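Vier Sterne stehen bei den meisten Bewertungen zum »Zellen-Leitfaden« von Tomaszewski, und ich frage mich, wer das Heft bis zum Ende gelesen hat. 58 Seiten plus Prüfbögen, 985 Kronen beim Verlag Skendereo. Angepriesen wird es als Praxishilfe für kleine Roboterzellen, mit der man die Risikobeurteilung »an einem Nachmittag« schafft. Wir haben fast 60 Stunden hineingesteckt.

## Bodenmarkierung und Verkehrswege

Kapitel 2 ist brauchbar. Die Autoren verlangen, dass Linien, Wagen und Laufwege in einem Plan stehen und dass der Plan bei jeder Umstellung neu unterschrieben wird. Klingt pedantisch, leuchtet mir aber ein. Rollwagen wandern eben.
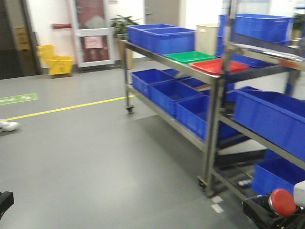
Weniger überzeugt mich die Tabelle mit den Mindestabständen. Sie nennt feste Werte, ohne nach Nachlaufzeit oder Annäherungsgeschwindigkeit zu fragen. Wer die einfach abschreibt, hat ein ausgefülltes Formular und sonst wenig. Rocío Ríos, die bei uns in Itonthorpe die Abnahmen macht, hat die Seite kurzerhand durchgestrichen und selbst gerechnet.

## Not-Halt

Hier wird es dünn. Ein Absatz zur Farbe (Rot auf Gelb, danke), einer zur Erreichbarkeit, dann kommt schon der Prüfbogen. Ob ein Taster fest montiert sein muss, ob er im Greifbereich des Roboters liegen darf, wie man Attrappen und Übungstaster von echten unterscheidet – kein Wort. Dabei stolpert man in der Praxis ständig über genau solche Fragen. Der Bogen fragt nur: »Taster vorhanden? Ja/Nein.«
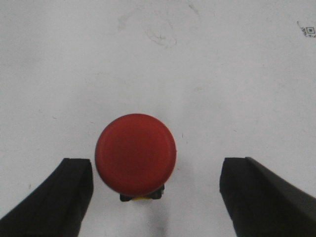 *Roter Taster zwischen den offenen Greiferfingern*

Die beiliegende Software Ullow habe ich nach dem zweiten Projekt wieder gelöscht. Sie erzeugt aus den Bögen ein PDF mit grünem Haken, auch wenn Felder leer bleiben. Für ein Werkzeug, das Sicherheit dokumentieren soll, finde ich das ziemlich frech.

**Fazit:** Kapitel 2 lesen, den Rest mit der Norm daneben. Als Ersatz für die Norm taugt das Heft nicht, auch wenn der Klappentext es nahelegt. Zwei Sterne.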